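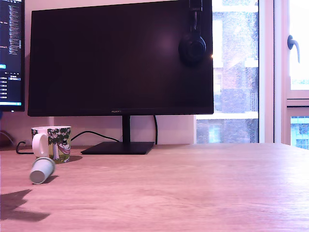
Clanier Chapel: winter walk-through, with my comments

I went through the chapel, the vestry, the side hall and the outside steps on 3rd January, once the Christmas services were out of the way. Same list as last October, with a couple of lines added at the bottom. OK means OK. FIX means it needs doing before the next big service, and we have a memorial coming up with a lot of people expected. WATCH means I'm going to nag you about it again.

1. Main doors and entry

Both leaves open fully and stay open: OK
Push bar on the right-hand door: FIX
Mat flat, corners taped: OK
Posted capacity sign readable from the entry: OK

The push bar works, but you have to lean on it like you mean it. I tried it with one hand, then with my hip (very dignified), and the hip won. I wouldn't want a person with a walker trying it in a hurry. Vimach put the bars in, so I'd call them first and ask if it only needs adjusting.

The sign still says 271 for the whole room and that's the number to work from. Please don't go by how many fit on Christmas Eve!

2. Aisles and seating

Center aisle clear, full width: OK
Side aisles clear: FIX
Pews fixed to floor: WATCH
Loose chairs linked in rows: FIX

We have 146 loose chairs now, counting the ones from Visham Hall, and the Visham ones don't link to ours. The clips are a different shape. I'd keep them all together at the back on one side and link them to each other, so that we don't end up with a mixed row that slides apart when people stand for a hymn.

The left side aisle had the leftover poinsettias in it, plus the stand they were on, plus a box. I moved the box. The third pew from the front rocks a little at the wall end. It did that in October too, so it's on WATCH, but I'd be happy to see it become a FIX if there's a screwdriver free.
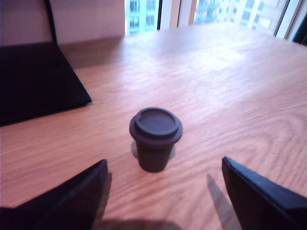
Coffee cup on the table.

3. Candles and altar area

Altar candles in their holders, drip guards on: OK
Snuffer hanging where it should be: OK
Cloths at least an arm's length from any flame: FIX
Sand bucket filled: OK
Leftover hand candles boxed up: WATCH

The Advent wreath had gone really crisp. I took it down and put it out in the yard, so if you went looking for it, that's where it is. The long white cloth on the side table hangs too close to the votive rack for my taste. You could turn the table the other way around and it would be fine, I think. For the memorial the family has asked for candles along the front rail, and I'm all for it as long as they go in the tall glass ones and there's a person sitting nearby who knows it's their job to keep an eye on them.

Somebody has been keeping the stubs from the candlelight service in a paper bag next to the heater. Let's do a tin with a lid — there are plenty in the kitchen.

4. Fire extinguishers and alarms

Extinguisher by the vestry door, tag in date: OK
Extinguisher in the side hall, tag in date: OK
Extinguisher in the balcony: FIX
Smoke alarms tested: OK
Exit signs lit: WATCH

The balcony one is in date but it's on the floor behind the hymnals, and the bracket is bare. I put it back up and it leans. New bracket, please. The exit sign over the side door flickers for a while after you switch the lights on and then settles. The tag on the vestry one has 738 written on it in marker and I have no idea what that refers to, so if it's yours let me know, otherwise I'm ignoring it.
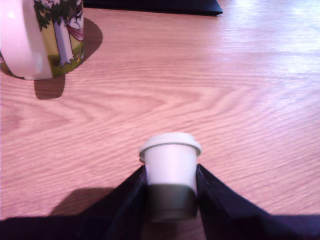

Can we put the coffin stand in the side aisle if the front is full of flowers?
Keep it in the center, at the front, and move the flowers to the two window ledges. The side aisles are our way out if the main doors are blocked, so nothing stands in them during a service, even something on wheels.

5. Organ, sound and cords

Organ loft rail solid: OK
Loft stairs, treads and handrail: WATCH
Microphone cords taped down: FIX
Power strips not plugged into each other: FIX

I found three strips in a chain behind the lectern. One of them was warm. Unplug the lot and run the speaker off the wall outlet by the pillar. The people from Sutanto who tune the organ left a nice note saying the blower closet is too full of stuff to get at the motor, and they're right, it's full of choir folders. I've stacked as many as I could carry in the vestry.

The second loft stair from the top creaks more than it used to. No give in it that I could feel.

6. Side hall and kitchen

Stove knobs off, gas shutoff reachable: OK
First aid kit complete: FIX
Urn cord in good shape: OK
Folding tables lock open: WATCH

The kit is out of medium bandages and the burn gel is old. One of the folding tables needs a firm push before the leg catches, so I've put blue tape on it. Don't set the urn on the blue tape table.

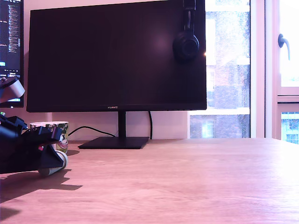 Desk with monitor and headphones.

7. Outside

Steps gritted: OK
Handrail, street side: OK
Handrail, yard side: FIX
Path light on timer: WATCH

The yard rail is loose at the bottom bolt. The timer is still on fall hours, so the path is dark when evening prayer lets out. I couldn't get the cover off to change it and my fingers were freezing, so I'll try again with gloves and the little key.

New lines I added this time: a flashlight at each end of the balcony (one there, one missing), and a spare vestry key in the lockbox (there).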